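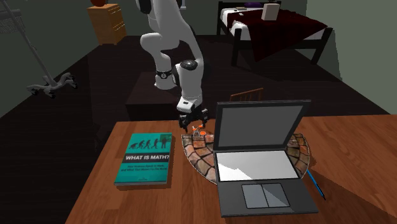 Tuesday, a little after 4. Spent most of the day on the trade-value sheet, and I want to get it down while it's fresh, because Anika Calloway is back tomorrow and she'll ask me (kindly, but she'll ask) why the numbers moved again. The short version is that I finally pulled playoff minutes out of the regular-season pile, and the old ranking fell apart in a way I found pretty exciting! I've had the teal book, the one with WHAT IS MATH? across the front and the ape straightening up into a person, next to the laptop all day, and I felt somewhere near the second silhouette until lunch.

So, what I did. The Westetti sheet, as we inherited it, gives every player one number for what he adds over 100 possessions, and then multiplies by years left on his contract. Fine for a bench guard. For a star who wants out it's hopeless, since the team sending him away has no bargaining power and the sheet doesn't know that. I added a column for it — just a discount, 15 percent when the request is public and 7 when it's only rumored. Those are guesses. I want that written down here plainly so that none of us starts quoting them in May as if they came from somewhere.

Then the playoff split. I used 11 seasons and kept only players with enough postseason minutes to be worth looking at, which left 68. I had expected a tidy group of scorers whose numbers sag once the defense gets a week to prepare for them, and there is one, but it's smaller than the talk shows would have you believe. The bigger drop belongs to backup centers. They barely play in the second round, and when they do, somebody small is pulling them out to the three-point line and having a lovely evening. Our sheet had been pricing them like starters. 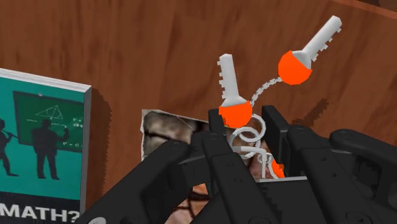

Which brings me to draft picks, and I'm afraid this is where I lost two hours. Far-off first-rounders are priced by the average record of the team giving them up, over the last three seasons. But a team that trades four of those picks for one thirty-two-year-old is telling you something about what its record is going to look like! I tried pushing the estimate down a little for every year past the star's thirty-third birthday, and the late picks got so valuable that the model wanted every team in the league to trade for them and never play a game. Backed it off by half. Still too greedy, I think, but at least it will now let a contender contend.

A note on swaps, for whoever opens this next: the Sasta script reads a pick swap as a full pick. I fixed it in my copy and left the shared one alone, as I didn't want to change it under Dunleavy's feet while their group is still running the salary matching. If you get two different totals for the same trade, look there first. It cost me most of a pot of coffee.

I also reran the three-team deal we argued over last week, the one where the third club takes on the bad contract and gets a pick for its trouble. Under the old sheet the third club came out a hair behind. Now it comes out clearly ahead, nearly all of it from the pick, and I owe Anika an apology, since she said so at the time and I went on at some length about cap space. (I still think cap space is underrated in a summer with no free agents worth chasing, but that's another page.)

Things I don't trust yet: injuries, mostly. A player who missed a whole postseason just isn't in the 68, so the ones who are left look sturdier than stars really are. Cumen has a games-missed table we could join on, though the names are spelled three different ways and somebody will have to sit down with it. Probably me. Also the coaching changes, which I've ignored completely and feel a bit guilty about.

For tomorrow: show Anika the center numbers before anything else, ask about the injury table, and try the pick discount with a floor under it so it can't run away again. I saved today's version as a separate copy with the old one next to it, so please don't delete either until we've both had a look.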